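Rain at last on our street!! A little thread, because I've been grinning since breakfast. 1/9

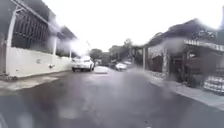
Our road this morning, shiny from one curb to the other.

2/9 I love what rain does to plain old asphalt. It goes so dark and glossy, and the sky over the roofs is just one big sheet of white. I could look at it all day.

3/9 We've lived here 15 years and I still run to the door when it starts. Kelly says I'm worse than the dog. Fair!

4/9 The long white wall on the left is my favorite part of the walk to the bakery. A bit grubby, sure, but that dark grille on top is so handsome in gray weather.

5/9 Also a big fan of the sidewalk along it -- it's nice and wide at this end, so two people can share an umbrella and still gossip properly.

6/9 Zodwa messaged from up in Wekberg and they've had nothing yet. Sending it your way, Zodwa! Put the buckets out!

7/9 Speaking of buckets, our tank holds 500 liters and it was down to about 100 last night. I went out in slippers to listen to it filling. Best sound in February.

8/9 Plan for the rest of the day: soup, the good blanket, and a slow walk down to the corner once it eases off. Anel is bringing bread.

9/9 If it's raining where you are, show me your street! Wet roads only please -- I want to see every single one.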